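# Leave the laptop on the kitchen table

Every few months someone writes an article telling you to keep your computer out of the kitchen. The advice is always the same. Work in one room, eat in another, and close a door between them. I have read enough of these to think the people writing them own more doors than I do.

My apartment measures 361 square feet. There is one table. I eat on it, pay bills on it and do my job on it, and I have stopped feeling bad about that. What I do care about is how the table is set up, and I think most of the trouble people have with a shared table comes from the things around the laptop.

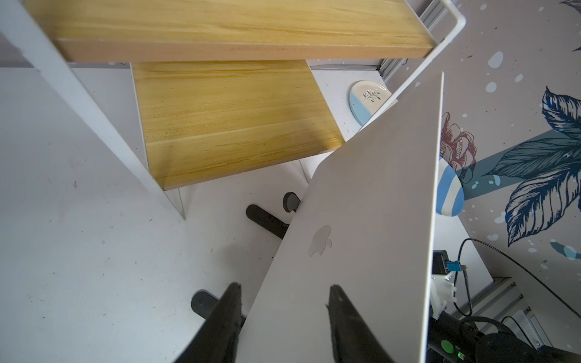
Start with height. A table has one surface, and a laptop takes a large part of it. The cheapest fix is a second surface. A small two-tier stand at the back of the table gives you two more shelves over the same patch of tabletop, and you can get one for less than a decent lunch for two. I resisted this for years because I thought a stand would be one more thing to dust. It is one more thing to dust. I would still buy it again.

My friend Neelam Sachdeva disagrees with me here. She wants a bare table, and she puts the laptop in a drawer at the end of every workday. I tried it her way for 11 days. By the end I was leaving the drawer open all evening so I could check one more thing, and I kept hitting my hip on it. A closed laptop on the table bothers me less than an open drawer.
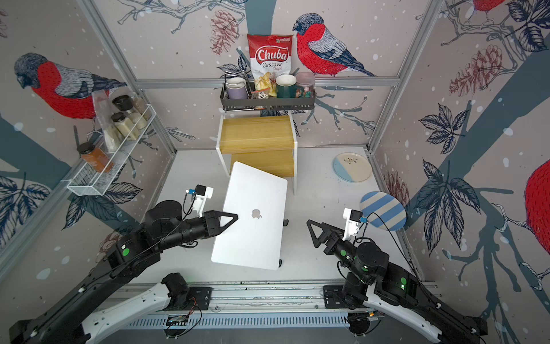
Closing the lid does most of what the drawer was supposed to do. With the lid down the thing is flat and quiet, and it can be pushed back when dinner is ready. I do think it should be closed at meals. I am not strict about much, but I have eaten beside people who were reading their mail, and I have been that person, and the food might as well have been cardboard.

The wall matters more than the table. Mugs, snacks and spices don't need to stand on the surface you work on. Hang a wire basket at the back and a small rack at the side, and the things you reach for all day are still within reach. Wire is better than a closed cabinet for this. You can see when you are low on chips, and a mug you can see is a mug you will use in place of a fresh one.

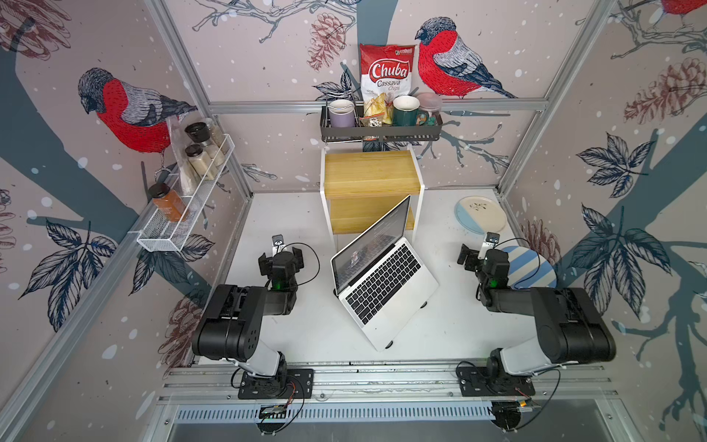
*Mugs and chips in the wall basket, spices on the side rack, and the table left for the laptop, a shelf stand and two plates.*

People will say this is clutter moved from one place to another. Partly, yes. Mirjam Mösli, who lived down the hall until last August, used to call my wall "the shop." But clutter on a wall can't be knocked over by an elbow, and it doesn't have to be cleared before supper. I'll take that trade.

I would put a limit on it, though. Keep to one basket and one rack. When they are full, something comes down before anything else goes up. I broke this rule once with a second basket and it filled with batteries, takeout menus and a tape measure that I had already replaced.
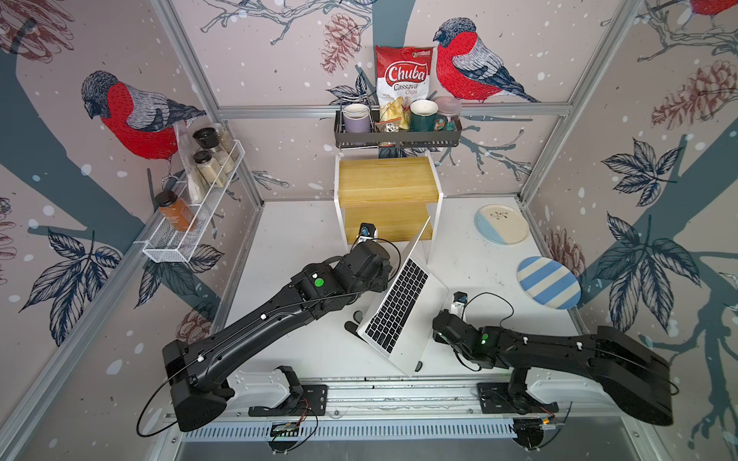 ## What I would skip

Skip the desk organizers with slots for pens. Skip cable boxes, unless you have a pet that chews. Skip the tray that fits over your knees.

A laptop stand is worth having if you type at the table for hours. Get one with feet that grip, and measure your table first — mine was so shallow that my first stand hung over the front by an inch and had to go back.

And keep a plate out. I mean a real plate, small, somewhere near where you work. If you are going to eat crackers next to a keyboard, and you are, the crumbs should have somewhere to land. I wipe the table before I open the laptop in the morning and again after supper.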